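Urside > Equipment > Rooms and stores > Sorting room, Flullisham

Sorting room: cloths, crates and handled equipment

Last updated: Monday, October 28, 2019

The sorting room at Flullisham is let with its loose equipment. This page covers the textile items, the open-sided crates and the items lifted by a handle. Fixed furniture is listed on the room sheet, Varma shelving on its own page.

Booking reference: Moven 2
Hire period: one day to 14 days
Contact for the store: Natalie Mapplebeck
Contact for the room: Lionel Haslam

Handled equipment

Black-bodied units are stored upright. Lift by the handle, with all four fingers wrapped under it, and put the free hand to the body once the weight is taken. A unit with a ventilation grille is set down with the grille clear of cloth on all sides. Leave 60 mm between the grille and anything soft. Units may be stood near a textile pile but are not to be stood on one.

Printed text on the casing is to remain uncovered. Hirers have been putting tape over it, and the adhesive does not come off cleanly. Tie-on labels are in the store drawer.

Leads are coiled and left with the item they belong to. Small coils get lost in folded fabric, so check the cloths before they go to the wash.
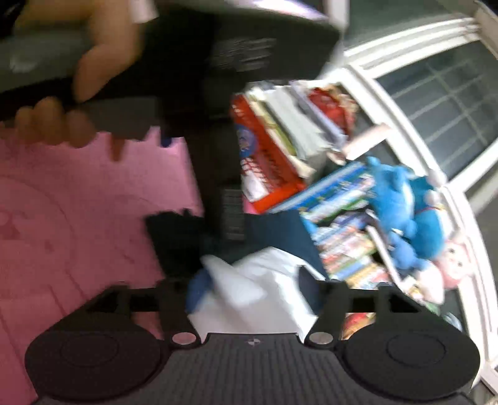
Dark grey handle and black vented body, with a black soft bag or case and white and blue cloths below.

Soft bags and cases

Supplied empty. Bags are returned empty, unzipped where there is a zip, and laid flat on the upper shelf. Do not use a soft bag as packing between hard items in a crate. The seams wear at the corners and the store does not repair them.

Cloths and towels

Plain cloths are issued in white and in blue. White is for dry dusting and for lining a surface. Blue is for anything damp. The two may be kept in one pile during a session but are separated on return.

Plain cotton cloths: wash at 60 degrees, no softener.
Microfibre towels: wash at 40 degrees, no softener, no tumble drying on a hot setting. Heat flattens the pile and the towel stops picking up dust.
Embossed microfibre: as above, and do not iron. The relief does not recover.

Patterned towels are accepted as working surfaces. They serve as well as the plain ones for laying out small items, and a strong colour makes screws, clips and cable ends easier to find. Lay the towel with its far edge up to the foot of the crate. A gap there collects small parts.

Garments brought in for sorting go to one side of the towel. They may overlap its edge. Dark garments shed on light microfibre, and the towel should be shaken outside afterwards.

Crates

The room uses rigid plastic crates with rectangular openings in the sides. The openings let air through and allow the contents to be checked without unstacking. They do not keep out dust, and loose pencils will pass through them.

Crates may be used as a stand. Books and papers go on top, heaviest at the bottom, spines to one side, nothing projecting past the rim by more than a hand's width. Knitwear with strings or ties should be folded with the strings tucked in before it goes on a stack, as they catch in the openings when the crate is moved.

Stickers and barcode labels from earlier use are left on. Some carry clothing sizes. These have no bearing on the size or load of the crate and should be ignored when filling in the return slip, where only the store's own number is wanted. 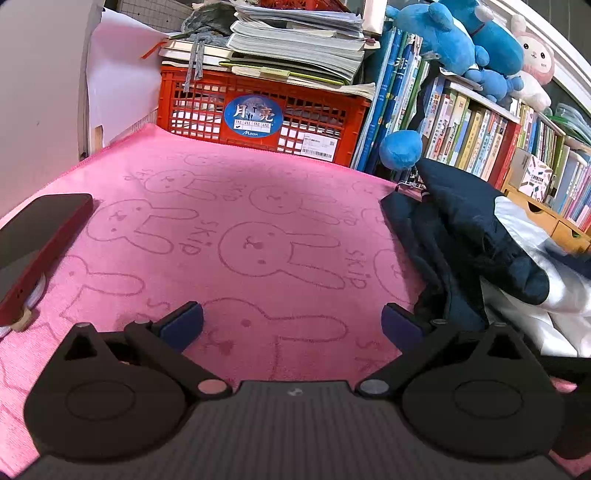 Pink microfibre towel with rabbit and "skip" pattern, laid up to a red crate. Round blue MOON sticker and barcode label on the crate side; books and papers on top.

Flat materials

Large sheets of paper and cutting boards are stood against the wall behind the crates. Boards are kept out of direct sun, where they bow. Sheets are not to be rolled without a tube. Tubes are available from Chelsea Hollis on request, and are charged if not returned.

Telephones and personal items

Phones may be kept on the working surface. Urside takes no responsibility for items left on a towel when it is gathered up. Anything found in the wash is held for 14 days and then passed to the front desk.

Return condition

Cloths dry, or bagged separately if damp.
Crates emptied and wiped.
Handled units upright, leads coiled.
Papers removed, including sticky notes. The store recycles what it finds.

Known faults

The lower shelf in the store is out of level at the left. Crates are placed on the right half until it has been refixed, planned for March. Beryl Bramwell holds the key to the overflow cupboard in the meantime.

The return slip has been reissued. Slips with the old heading are still accepted if the crate number is legible. Queries about charges go to Carol Cropper.

Related items

Varma shelving, sizes and loading
Folding tables, Flullisham
Cutting boards and mats
Paper tubes and flat storage
Room sheet: sorting room
Laundry returns and charges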